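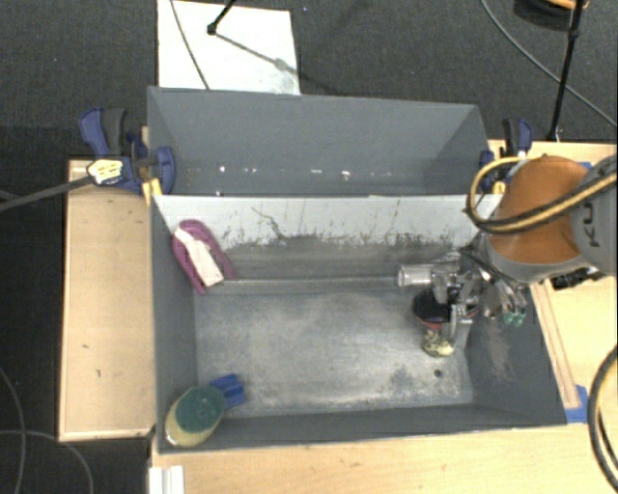 Fig. 1. Bin picking cell: orange arm with gripper, two gray bins, clamps at the ends.

Handout 4: Budgeting for a picking cell

Last time we talked about reach and payload, and I promised we'd get to money. So, money! The thing I want you to take away is that the arm is one line on your sheet, and your sheet should have a lot of lines.

Let's take the Brundholm exercise (the packet you picked up at the door). The plant wants one cell that picks mixed small items out of a bin. Most of you will start by pricing the arm, and fine, start there. Then look at Fig. 1 again and write down everything that somebody had to buy, cut or borrow. Bins. Clamps to hold them. Work surfaces. Cable, and more cable than you'd think. Tape, even. None of it costs much by itself, but I once added up the small stuff for a cell at Gekdale and it came to over 471 dollars before we'd bought a single spare.

Bins wear, too. Look at the floor of the front one, all scuffs and scratches, and the chipped line along the far wall. I budget bins as a consumable and order 2 extra with the first batch, same model, same supplier. If the supplier drops that model you may be redoing your fixture and your reach check, so ask before you sign!

Now grippers. Please don't pick one from the catalog photo. Make a list of test items first, and make it an awkward list: something clear, something long and skinny, something with a soft pad or a handle. The clear cylinder in the bin is the kind of thing I mean (ask the camera vendor about clear plastic and listen to how long the pause is). Put the test items in the budget as their own line. People forget, and then they test with whatever is in the break room.

My usual split for the first draft:

Arm and controller: 40 percent
Gripper, fingers, spare tips: 10 percent
Everything else: whatever is left, and yes, that includes your hours

You'll argue with that split, and you should. The Kuusk quote in your packet has the gripper much higher, and the Wuvcombe quote leaves out installation completely, so you can't compare the two totals until you fix that.

For next class: one page, your line items for Brundholm, with a lead time next to each one. Mark anything that has to be on site before the arm can be powered up. Due 10/31/25, paper or email, either is fine with me.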